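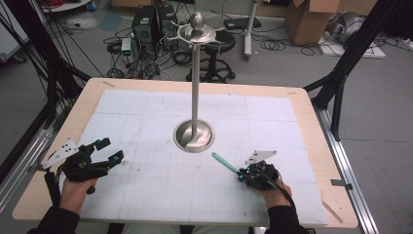
Time sync and table frame for two-hand recordings

Quick one, writing this between other jobs. Covers getting both hand tools and the head camera onto one clock and one table frame before you feed anything to the planner. Assumes you have Nirov installed and Plotside for looking at the logs. If you're still on the old Awasthi exporter, upgrade first, the field names changed.

Step 1. Clock

Pick one machine as master. Everything else follows it. Start the sync service, wait, then start the cameras. Not the other way round. If you start the cameras first they keep their own offset until a restart and the log won't complain.

Open the sync panel in Plotside. Offset line should go flat. Mine settles in 7 seconds, give it longer on a cold boot.

Step 2. Marker poses

Each tool carries a white marker plate. Load the plate file for the left and the right seperately, they are not mirror images of each other in the config even if you think they should be. Wave each tool slowly, one at a time. The track in Plotside should move for that tool only. Both move? You loaded the same file twice.

Step 3. Table frame

Use the grid. Touch 6 crossings with the tip, spread them out, don't do them all in a row or the fit goes soft in one direction. Hold still at each one until the sample is logged. Run the plane fit. Residual over 3 mm, do it again.

Save the frame with the session, not in your home folder. Future you will be annoyed otherwise.

Step 4. Shiny stuff

Polished metal is where depth falls over. A dish-shaped base gives you reflections, and the depth map turns them into a hole in the table or a blob floating over it. So:

- mask the base before you build the cloud
- fit a circle to the rim in the colour image, put it on the table plane from step 3
- treat the pole as a line, two points is enough
- turn hole filling off, it makes the reflections worse 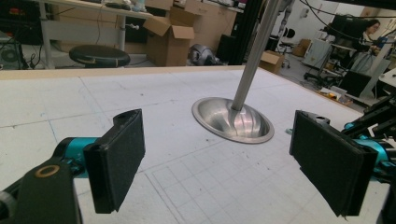 Halvard Hägglund disagrees with the last item: leave hole filling on, he writes, but run it after the mask, because then it only sees the board and the gaps close up fine. With it off he was getting gaps in the table plane and the planner treated them as free space, and sent the fingers into them.

OK fair. Tried it his way and the cloud is cleaner. So mask, then fill. Leaving my version up there for anyone on the old build, where you can't change the order.

Step 5. Approach check

Load the session in Nirov, choose the two-finger approach, hit dry run. Look at finger clearance on both sides of the object. It wants the same number left and right, give or take. If one side is way tighter your rim fit is off, go back to step 4, don't nudge it by hand.

Then replay the log at half speed with the planned path drawn on top. Watch the last bit before contact. A jump there is nearly always clock, so back to step 1, sorry.

Known problems

Replay stalls at frame 54 on the Wollulis driver. Known bug, skip one frame and it carries on. Thiện Hoàng has a patch in review.

Plane fit comes out upside down sometimes. Flip the normal in the frame settings and save agian.

Wrist camera labels swap after a reboot if both are on the same hub. Use seperate hubs.

Batch version of all this is planned for October.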